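Gendthorpe Garden and Flower Club
Minutes of the Spring Meeting, March 24, 2018

Present: Mererid Craddock (chair), Sobia Shaikh, Ctibor Slanina, Bleddyn Eynon, Ifor Foulkes (minutes), and 14 other members. Apologies from the Pritchard family, who are all down with colds, poor things.

1. Last minutes. Agreed, once Bleddyn had pointed out that it was his quince that died and not his quilt.

2. Plant sale. Mererid thanked everyone who potted up over the winter and said the cold frames at Stirach Lane are as full as she has ever seen them. Last year's sale brought in $700 and she would dearly love to match it. Sobia asked if we could put the tomatoes nearer the door this time — people were climbing over the hostas to get at them. Agreed. Ctibor will bring 20 trays of lettuce and would like the trays back, please.
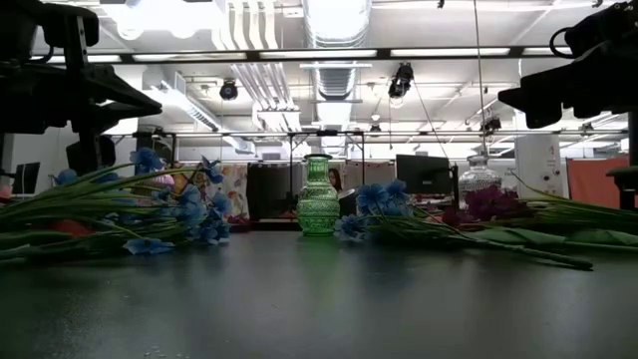
3. Bus trip. There was a good long talk about where to go in October. Bleddyn favors the arboretum for the leaf color, and Sobia spoke very nicely about the bulb fields, though it was felt they wouldn't have much to show by then. Arboretum carried, with nearly everyone in favor. The fare will be $10 a head and Sobia is taking names.

4. Watering at the library beds. Ctibor has the hose mended and will do the first two weeks of May. We still need someone for the rest of the month, so do think about it.

5. Any other business. Mererid has ordered seed potatoes from Toleletti and they can be picked up from her porch any evening after six. Bleddyn asked whose green-handled trowel has been in his shed all winter. Not claimed.

Meeting closed at 8:40, with tea and Sobia's lemon cake.

I.F.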